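Reading time: 2 min
Last updated 18th September

I have had the Trendik door-opening kit on trial since January. It is a simulation package: a two-armed robot, a furnished house with bunk beds in it, and a task list. The supplier, Sadowski, licenses it per seat.

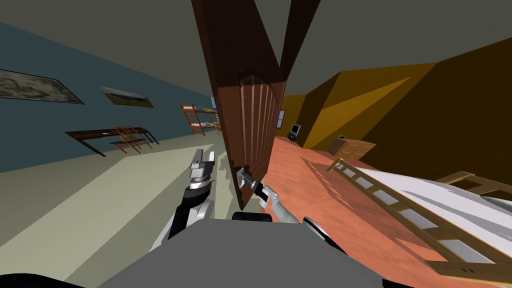 Setup took 15 minutes. Contact between fingers and lever handle is stable at the default time step, which I did not expect at this price. Halving the step made no difference I could measure.

Gripper view

The close camera is the better of the views on offer. The serrated pad is modelled with proper teeth - useful when checking finger alignment before a grasp.
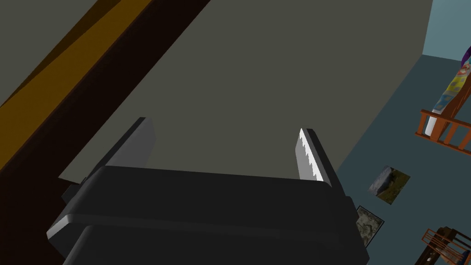

Complaints

The manual covers version 2 and the download is version 3. Hinge friction is set in a file it never mentions.
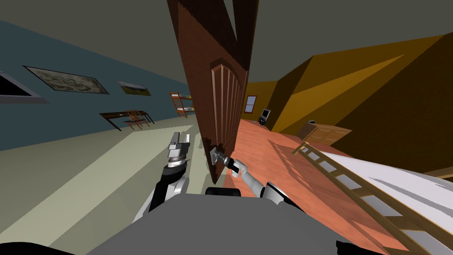 I ran 500 episodes with friction raised and the logs stayed clean. Export to Dastov format works, though joint names are truncated. I shall renew for one seat.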